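Plota Meals is looking for a part-time kitchen hand for our community kitchen in Hilwood, starting in November. The job is 3 days a week, with a possible fourth day over the holiday period.

## About the kitchen

We cook lunches and suppers for older people in Hilwood and Ernel who find it hard to shop or stand at a stove. Last winter we sent out 611 meals in our busiest week. Most go by van in the late morning. The rest are eaten in our dining room, which seats 40 and is open to anyone from the neighbourhood at noon.

The menu changes every fortnight. It leans on soups, stews, baked fish, rice dishes and plenty of vegetables, many of them from the Geagea market garden on the Ernel road. We do soft-food and low-salt versions of each main. The labelling of those has to be right every time, and a fair part of this job is labelling.

## The work

You will:

- wash, peel and chop vegetables for the day's cook
- portion cooked meals into trays, then seal, label and date them
- check and write down fridge and hot-holding temperatures
- load the van crates in delivery order
- serve in the dining room when we are short at the counter
- wash pots, clean benches and mop at the end of the shift

Shifts run from 7:30 a.m. to 2:30 p.m. with a paid half-hour break. One Sunday a month we cook a larger lunch, and kitchen staff take turns working it. Sunday hours are paid at time and a half.

The heaviest regular lift is a full stockpot, and two people move those together. The floor is tiled and you will be on your feet for most of the shift, so bring closed, non-slip shoes. We supply aprons, hats and gloves.

## What we are looking for

You need to be on time, careful with food and able to follow a written prep sheet in English. Paid kitchen experience is useful but we will train someone who has only cooked at home for a large family or a club.

A current food handler certificate is required by your second month. If you don't have one, we pay for the course and for the hours you spend at it. You will also need a police check, and we cover the fee for that too.

A driver's licence is not needed for this position. If you have one and would like to fill in on the van now and then, mention it in your letter.

## Pay and conditions

The hourly rate follows our posted wage grid and depends on experience. Rami Shboul, the kitchen manager, will send you the grid if you ask for it. Staff get a hot lunch on every shift and a monthly transit allowance of $50. There is a three-month probation period, with a short meeting at the end of each month to talk about how things are going. 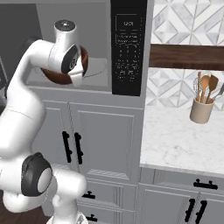
**Can I apply if I can't work the Sunday lunches?**

Please apply anyway and say so in your letter. Two of our current staff prefer the extra Sunday hours, and we can often trade shifts – but we can't promise it for every month.

## How to apply

Send a resumé and a short letter to Rami Shboul, or drop them at the front desk of the Hilwood kitchen between 9 a.m. and 2 p.m. In the letter, tell us which days you are free and the names of two people we can call. They don't have to be former bosses. A teacher, a neighbour or someone you have cooked with is fine.

Interviews take place at the kitchen and include a paid two-hour trial on the prep bench. If you need an interpreter, a ramp entrance or a different time of day for the interview, let us know when you apply.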